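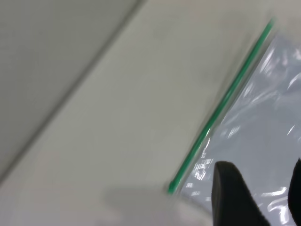
Simone Sales has spent most of this year with plastic bags. She runs the handling tests at Wirnus, a small firm which advises packing companies before they buy automation, and her present task is to compare two sets of gripper fingers, the Bretar and the Caldeira, on the same arm and with the same controller.

"People ask me why we do not start with something more serious," she says. "But the bag is serious. A box waits for you. A bag is thin, it is clear, it shines, and it lies so close to the table that the fingers have almost nothing to take."

We met in the test room in Clositz on Wed 31 October, when the comparison was a little past its middle. The plan is 2000 attempts for each pair of fingers. The Bretar set has finished its part. The Caldeira set stood at 969 when I arrived, and Sales did not wish to say yet which one she prefers.

She was more willing to talk about the cameras. The tests use one view from the wrist and one fixed view of the table, and for a long time she believed that the wrist view would do nearly all the work. "It is close, so you think it must be better. Then the arm moves quickly and everything becomes stripes. On clear film you also get white reflections, and the software likes them too much. It thinks a reflection is an edge." The fixed camera is slower to show a small error in height, she says, but it keeps the whole bag in sight, and she can see from it how the film behaves when one corner goes up.

The coloured closure is a great help. With a green strip the software has a line it can follow from one corner to the other. Sales has also tried bags with a colourless closure, and there the number of missed grasps was so high that she stopped the series in March and wrote the search step again from the beginning.
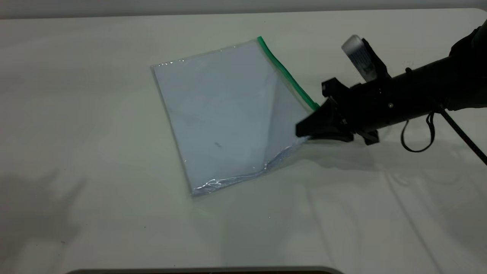 The fixed camera's view of a corner grasp, with the fingers closed where the green strip ends.

Her colleague Uchenna Briggs looks after the controller, and he joined us for the second half of the talk. He has a different opinion on what matters. "Simone looks at the fingers. I look at the last centimetre before the fingers close," he says. "If you come down too hard, you push on the table and the arm complains. If you are too careful, you close on air. We changed this approach more often than we changed any hardware."

Briggs keeps a log of every attempt, also the ones from the early trials that will not be counted. It has 2394 lines now. Most of the notes are very short ("slipped", "two layers", "good"), and he admits that some of the oldest ones he cannot understand any more.

I asked both of them what a buyer should look at first. Sales answered that she would bring her own bags to the supplier, and not the new ones from the top of the carton. "Bring the wrinkled ones. A flat new bag makes every gripper look clever." Briggs would ask how long it takes to change the fingers and set the arm up again. In his test room this needed up to 2 hours at the beginning – now it is much less, but he does not want to promise a figure to other people.

The Caldeira series should continue for several more weeks. After that Sales would like to repeat a part of the work with a softer table surface, which Briggs is against.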